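FULTENT OPENS ZEKO, AN EVENING COURSE IN WHAT TO DO BEFORE THE AMBULANCE GETS THERE

Enrollment now open for fall sessions at Akpan Hall

AKPAN, September 9, 2018 - Fultent, which has been selling first aid cabinets to offices long enough to know how many are never opened, today announced Zeko, an evening course in household emergencies. It covers burns, cuts, choking, falls and fainting, and it finishes in time for people to go home and have none of them.

The course is meant for adults with no medical training and no great wish to acquire any. It runs over three evenings. Each class takes 20 people, and the fee is $18, with the handbook included. Anyone who has taken a first aid course before is welcome, including those who remember only the mannequin.

"Our customers buy a cabinet, they screw it to the wall, and then someone hangs a coat on it," said Arne Böttcher, head of training at Fultent. "We could keep selling better cabinets. I thought it might be cheaper all around to teach people what the stuff inside is for."

Fultent tried the course on its own staff in July. The company had assumed that people who pack bandages all day would know how to put one on. The assumption did not survive the first evening, and the chapter on bandaging was rewritten and is now a good deal longer. The chapter on the history of the company was removed at the same time, at the request of everyone except its author.
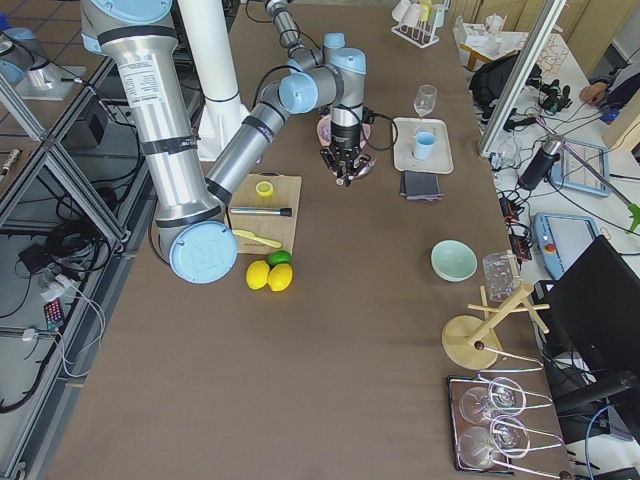 The second evening of Zeko is given over to burns and cuts, and it assumes the reader will be at home when they happen. No special equipment is needed for practice. Students learn to put a burned hand under cool running water and keep it there, well past the point where it feels silly. They learn to take rings off early, to cover the burn loosely, and to leave the butter in the refrigerator. Practice at home calls for a faucet and very little else. A cutting board on the table and a pink bowl beside it would do nicely as a stage for the cuts exercise: one partner pretends to have slipped while slicing an onion, the other finds a clean cloth, presses hard and keeps pressing. Most beginners lift the cloth to look. The handbook has a page on this, and it says "Don't" in large type.

The first evening deals with calling for help, and takes longer than people expect. Callers tend to start with the story of how it happened. Dispatchers would like the address. Students rehearse the call in pairs, giving the location first, then what is wrong, then staying on the line until they are told they can hang up. They also practice sending a second person out to the street to wave, a job that Böttcher recommends for the relative who is making everybody nervous.

The last evening covers choking and collapse, with time on the floor for chest compressions at a rate of at least 100 a minute. Loose clothing is advised. Kneepads are allowed and have so far been mocked only by the young.

Each student also gets a turn with Flameo, Fultent's fire blanket for small pan fires. It is demonstrated outdoors, in the parking lot, following a discussion with the hall's insurer that both sides describe as frank. Students are taught to turn off the heat, lay the blanket over the pan and leave it alone. They are also taught when to forget the blanket and get everyone out of the building.

"I get asked whether people will be experts afterward," Böttcher said. "No. They will be a bit calmer and they will know their own address. I have met ambulance crews who would be delighted with that."

Zeko does not replace professional certification and does not qualify anyone to tell strangers in restaurants what to do. Those who complete all three evenings receive a certificate and a card for the inside of a kitchen cupboard door. The card lists the steps for each emergency in the order they should be done, with a blank line at the top for the address.

Sessions are held at Akpan Hall, ground floor. Parking is free except on Flameo night, when students are asked to use the street. Places can be reserved at the Fultent front desk or at the hall.

About Fultent

Fultent makes first aid cabinets, refills and fire blankets for homes and small workplaces. Replacement keys for older cabinets are available on request, and the company receives a great many requests.

Press contact: Arne Böttcher, Training, Fultent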